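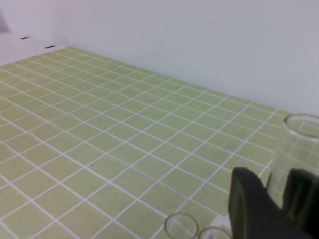 LAB OPERATIONS

Magazine > Features > Automation at Work

The Glass Moves Itself: Bench Handling at the Plurevport Lab

The sample preparation room at Dellinero's Plurevport laboratory handles two kinds of container that rarely share a building. Chemistry uses plastic tubes in racks. Sensory evaluation uses glass: tall clear tumblers for still water, small cups for concentrates and flavored products. Both pass through the same room on the way in, and for years both were moved by the same people, by hand, one piece at a time.

Since September a share of that movement has gone to a robot arm. The cell is called Deák and was supplied and integrated by Gritico. It carries a two-finger gripper with dark pads and a small camera near the wrist. Its assigned work is narrow. It picks up a vessel, places it at a marked position, waits for a fill or a label, and sets it in the outgoing row. It does not open bottles, pour, read a result or decide whether a sample is acceptable.

Most published accounts of laboratory automation cover large enclosed lines, where a tube goes in at one end and data comes out at the other. Dellinero looked at that kind of system and set it aside. The tumblers would not fit any of the standard carriers, and the volume of tubes was too low to pay for a track. What remained was an arm at a bench, working at a height and on a surface that people also use.

The surface

The bench area is covered in a light green grid with white lines. Staff had used the lines for placement long before the arm arrived, usually to keep one client's vessels apart from another's. Gritico kept the layout and used it as the coordinate reference. Positions are given by row and column, and the same names are used in the software and spoken across the bench. A technician who hears "row four" and a program that goes to row four mean the same squares.

This saved a good deal of training. It also fixed some habits that had been flexible. Under the manual routine a technician could push a row of cups a little to the left to make room for a notebook. With the arm in service the row has to stay on its lines, and the notebook goes somewhere else. Several people mentioned the notebook.

Clear glass was the hardest part of the installation. A camera looking at a transparent tumbler sees mostly whatever is behind it, slightly bent. The rim is the one feature that shows up reliably, as a bright thin curve, and the first version of the vision program searched for rims and little else. It did well with single glasses and poorly with a tall glass standing near short ones, where one rim could be assigned to the wrong body. Gritico's revision estimates the height of each vessel from the position of its rim against the grid and checks the result against a list of permitted sizes. If the size does not match anything on the list, the arm stops and requests a person.

The grip is taken low. Two fingers close on the lower part of the tumbler, well away from the rim, for a reason that has more to do with the tasters than with the robot: anything that touches the upper part of the glass can leave an odor, and the sensory protocol already told technicians to hold the vessel near the base. The protocol text was written for human hands and was carried over without a change.

Acceptance testing ran to 1,355 grasps on glass. The project file groups the failures by cause, and the largest group was wet exteriors. Drying the outside of each vessel is now a separate step, done by a technician before the vessel enters the working area. The step existed before on paper. It is now enforced, in the sense that the arm will not close on a row until somebody has confirmed it on the screen.

The tubes

Racks are simpler in principle. The openings are regular, the tubes stand upright, and a gripper coming down from above has a known target. In practice the clear plastic tube against a white lattice is a low-contrast object, and the camera has to separate the tube from the cell walls visible through it. Gritico's answer was to locate the rack first, from its outer corners, and then compute where the openings must be. The tube is confirmed by its rim, standing above the top plate.

The rack may be set down at an angle. This was a point of negotiation. The first draft of the operating procedure required it to be square to the grid lines, against a stop. Technicians objected that they bring racks from the cold room with both hands full and put them down as they come. Gritico accepted an angle of up to 20 degrees, and the requirement for a stop was removed. Racks placed beyond that angle produce a prompt, and someone turns them.
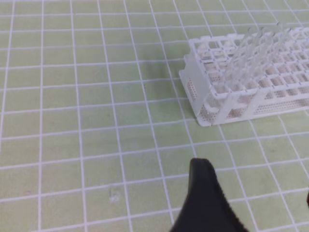 Washington Pacheco regards the angle allowance as the most useful change in the whole project, and the only one that moved work from the people to the machine at the people's request. Everything else, he argues, went the other way for the first couple of months: the bench was cleared for the arm, the drying was done for the arm, the vessel list was kept up to date for the arm. His view is that the hours saved should be reported together with the hours spent on preparation, and that the early reports did not do this.

The present reports do. Dellinero now logs preparation, supervision and recovery as separate activities. For the most recent complete month the log shows 602 vessel moves on the busiest shift, against a manual figure that was never recorded with the same care. The company does not publish a comparison and, given the quality of the older data, probably should not.

What can be compared is the distribution of tasks. Before the arm, a technician on preparation duty spent most of a shift at one position, reaching and placing. The shift is now broken into shorter pieces: drying and loading, checking labels, clearing a stop, walking a rack to chemistry. Reports of wrist and shoulder discomfort have gone down according to the site's own health survey, which is anonymous and has a small number of respondents. Reports of being interrupted have gone up in the same survey.

The interruption problem is largely one of stops. A stop does not take long to clear. It does require somebody to be within earshot, to leave what they are doing, and to look at the bench and work out what the arm was attempting. The original stop message was a numeric code. Technicians kept a handwritten key to the codes taped beside the screen, and Gritico eventually put the words from the key into the software. The phrase "rim not found, is it wet?" comes from that sheet and appears on the display exactly as it was written.

Sharing the bench

The arm works at reduced speed when anyone is within reach, and its closing force is low enough that a tumbler is held and a finger is not injured. These limits were set by risk assessment and are checked each month. They are also the reason the cell is slower than a person. On a clear bench with dry glass, an experienced technician still moves a row in less time. The arm's advantage is that it will move the next row in the same time, and the one after it, at three in the afternoon as at eight in the morning.

People and arm are not separated by a fence. A hand at the far side of the bench, reaching for a packet or putting down a pot, is an ordinary event during a cycle. The cell tolerates this as long as nothing crosses into the rows in use. Early on, the tolerance was set too tight, and a sleeve passing over the back edge would halt the program. After a period of complaint the boundary was moved in by two squares. Cords are still a difficulty. A thin dark cord drifting across the camera's view can be taken for an edge, and the house rule is to keep them off the grid during a run.

Training takes 17 hours per person, most of it in recovery. The vendor's standard course put the emphasis on programming, and Dellinero asked for the proportions to be reversed. Very few of the technicians will ever write a routine. All of them will have to take a glass out of a closed gripper, and the approved method – support the base, release from the screen, lift straight up – is practiced until the trainer is satisfied. Pulling the glass sideways is the usual error. It loads one finger pad and shifts the calibration enough to affect the rest of the run. 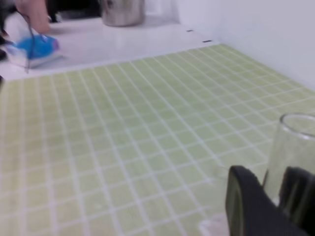 What happens to the jobs

No position at Plurevport was removed when the arm went in. Two part-time preparation posts that fell vacant during the installation were not refilled as they stood. They were combined into one full-time post with responsibility for the cell, at a higher grade. Management describes this as an upgrade. Some of the technicians point out that the part-time posts had suited people with school-age children and that the new one does not. Both descriptions are accurate.

The grading itself took longer to settle than the hardware. The old job description listed manual dexterity first and had nothing on software. The revised one lists fault recovery, record keeping and vessel inspection, with dexterity further down. Inspection deserves its place. When glass was handled one piece at a time, chips and scratches were noticed in passing. The arm notices neither unless the chip alters the rim, so inspection has become a task of its own, done under a lamp at the drying station.

Tasters were not consulted in the first round. They work in separate booths and receive the samples through a hatch, and the assumption was that they would not be affected. They were, slightly. The vessels now arrive at even intervals, where they used to come in bursts, and the panel schedule had to be redrawn because the rest periods between samples had depended on the gaps.

Dellinero has an option on a second arm and has not exercised it. The decision depends on whether small cups can be brought up to the reliability of the tumblers. They stand close together, the fingers are broad in relation to the spacing, and lifting one without touching its neighbor requires the row to be set out wider than the panel trays allow. Gritico has proposed a narrower finger. The technicians have proposed a different tray. Trials of both are planned, tray first.

Reader comments (4)

benchside_m
We went through the same thing with stop codes. Ours still has the taped sheet, and the vendor has been promising plain text for two software versions. Glad somebody got it.

Orla T.
Would like more on the wet glass. Is there any reason a different pad material wouldn't deal with it? We use ribbed pads on plastic and they hold, but I have never tried them on a tumbler.

coldroom
The paragraph on the part-time posts should have been nearer the top.

benchside_m
Orla – ribbed pads marked our glass. Smooth ones were better but needed cleaning every shift.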